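**Wide gripper holds nested bowls** - Plaltau bench, still open

So I've been swapping between the Relleo fingers and the wide black hand-held one all Sunday, and the stacked dishes are where they really part ways!
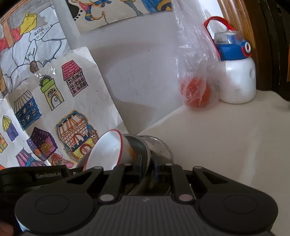 Agnese Butkienė wrote back within the hour that she'd stop blaming the fingers and look at the width signal first, as hers drifted after 2,000 closes.

Fair point, so I checked. What I've got:

- Relleo, ceramic bowl alone: fine, 21 out of 21
- Relleo, ceramic + glass + metal: slips on 3 tries
- Wide one, same stack: holds, but the logged width jumps when the glass bowl shifts against the metal one
- Rezeroed with the fingers fully closed - the jump got smaller, didn't go away

My close counter says 3,000, so I'm past where Agnese saw trouble (oops). Next up is the spare encoder cable from Prestosside, then the same stack again with the bowls in a different order. Leaving this open until I've run both.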